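Minutes of the June editorial meeting, Brovell entertainment desk. Chair: Anil Pinto. Notes were taken from 10 a.m.

## 1. Health stories about performers

The desk looked again at the Salian interview, in which the singer talked about her hip surgery. It drew almost 1000 comments, and a few readers felt the headline made her sound worse than she is. Agreed that headlines will use the person's own words where we have them – no "battle" or "ordeal" unless they say it. 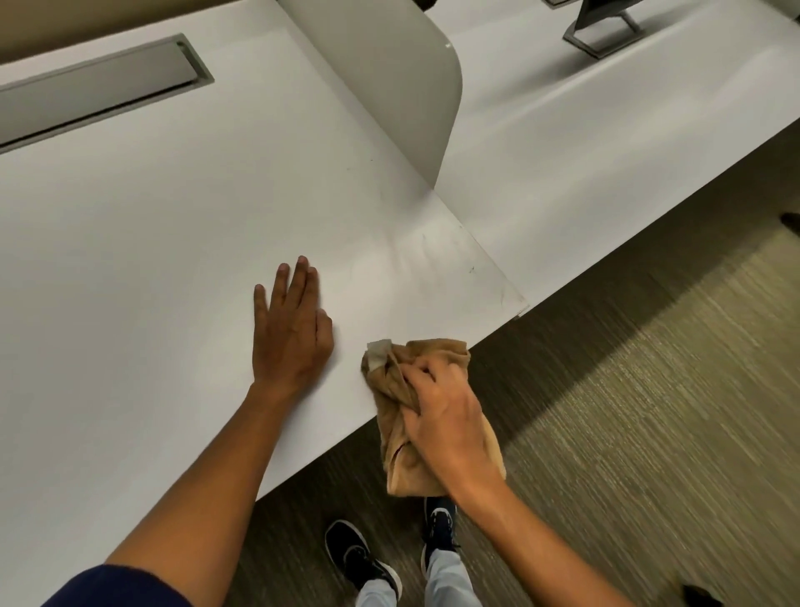 ## 2. Jadunach tour coverage

The band has moved two dates after the drummer's wrist injury. The publicist will confirm new ones by phone. We run nothing on the cause until then. Anil will edit the draft, now at 229 words, and add a line on refunds.

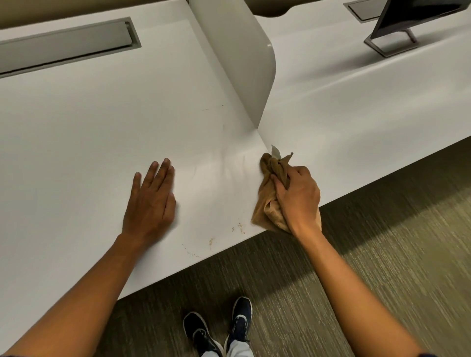 *Reading time: 2 min*

## 3. Fonar podcast

The Fonar hosts want a 40-minute slot with our writers on stars returning to work after illness. General support, with a question over who clears the clips. Anil to ask for terms in writing

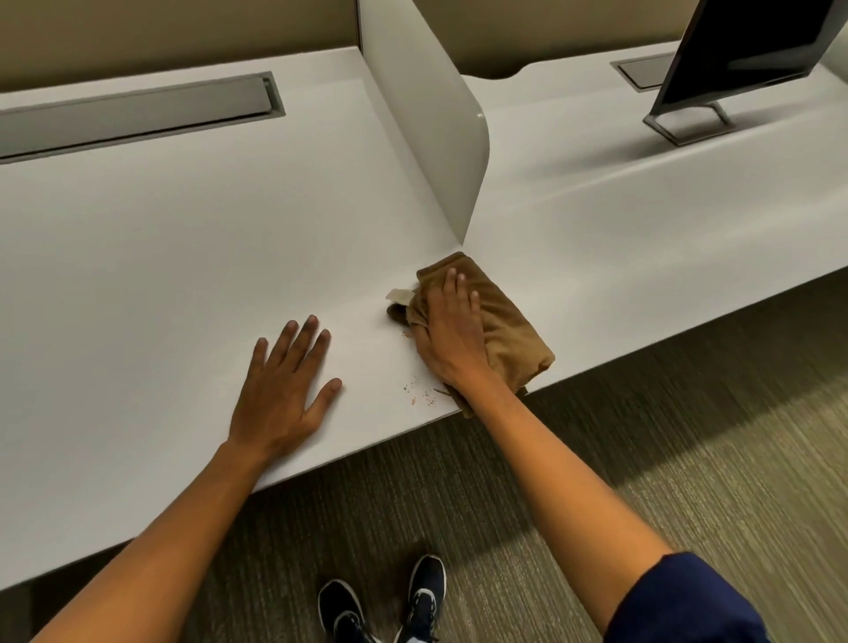
and to send them to the desk before anyone agrees to record. The Salian piece may be discussed on air, but not her medical details beyond what was printed.

Meeting closed at 10:50 a.m.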